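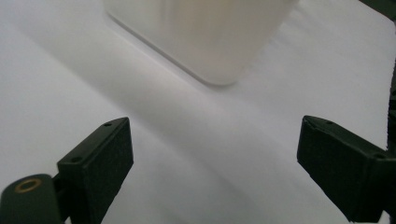

Figure 3. White container on a white surface under soft, diffuse light. The shadow band has no crisp outline.

3.2 Lighting and the reading of pale surfaces

Participants in the first round were asked to sort paint cards by lightness in the room where they normally worked. We did not change the lamps or the blinds. Most of the rooms had been painted within the past 5 years, nearly all of them in one of two off-whites sold under the names Larex and Pramine. The two paints are close in lightness but differ in undertone: Larex leans slightly blue and Pramine slightly yellow. Under the shop lighting where customers choose them, the difference is easy to see. At home or in an office it often is not.

The color of a white surface, as people report it, depends a good deal on what the light is doing across it. A single sheet or wall can be cool and grayish on one side and warmer and brighter on the other (Figure 3). When people are asked to name the color of such a surface, they tend to name the brightest part and treat the rest as shadow. Saraç found the same habit among decorators in her earlier interviews, and we kept her wording for the first two questions so that the answers could be compared.

The sorting task used 39 cards, each painted by hand with two coats and left to dry overnight. The cards were shown against a gray board in the first session and a white board in the second. Sessions lasted 75 minutes, including a break. Participants could move the cards as often as they liked and were told there was no correct order. Several asked whether they could take the cards to the window, and we allowed this. Trips to the window were noted but not timed.

Two lamps were used in the controlled sessions. The warmer one was a standard household bulb. The cooler one, supplied by Oshima, was rated at 4000 K and placed behind a paper diffuser so that shadows on the board had soft edges. Hard-edged shadows had caused trouble in the pilot — participants lined up cards along the shadow line and then judged the two groups separately. With the diffuser in place this happened much less often, although it did not go away.

Agreement between participants was higher on the gray board than on the white one. On the white board the lightest cards were often swapped, and the same person could swap them back in the next trial. Dela Peña, who scored the sheets, marked these reversals separately from ordinary errors, and we follow that practice here. Reversals were most common for cards placed next to a bright area of the board, where the contrast between card and background was weakest.

We also asked participants which of the two paints they would choose for a north-facing room. Answers changed with the lamp. Under the warm lamp most people preferred Larex, and under the cool lamp the preference moved toward Pramine. Those who had recently painted a room at home were less likely to change their answer. The room survey in Dinine, described in Section 3.3, looks at whether these choices hold once the paint is on the wall.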